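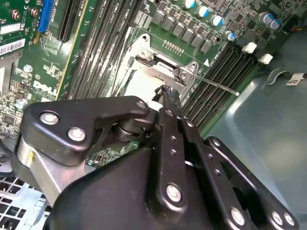

Fig. 3. A green Dell motherboard in an open desktop case.

Repair or replace? Notes for week 3
Tutor: Svenja Kuhlmann

Read the Strobel handout first. Most of today is an argument with it.

Strobel claims that keeping an office computer two years longer always saves money. "Always" should make you suspicious. The sum leaves out staff time, and it treats a machine that sits in a cupboard as a machine in use.

The Harkthorpe case
The council office at Harkthorpe had 40 desktops. A new one was priced at 600 pounds, a repair at 400. The report calls this a saving of a third and stops there. Ask how long the repaired ones lasted. The report doesn't say. Ask who was paid to write it. Jirkell, who sold the repairs.

That doesn't make the figures wrong. It does mean we'd want them from somebody else as well.

Claims to be careful with
"Greener": compared with what? Making a computer uses a lot of energy, so a longer life often helps, but an old machine left on all night can eat into that. Check whether the author counted both.
"Customers prefer repair": Hartmut Hinrichs asked people who were already standing in a repair shop.
"Built to fail": popular, hard to prove. Poor design and deliberate design look much the same from outside. Görtz is good on this (chapter 3), though I think she gives the makers too easy a ride.

For the seminar
Bring one advert that promises a saving. Work out what has been left out of the price. One page is plenty, and please show your sums.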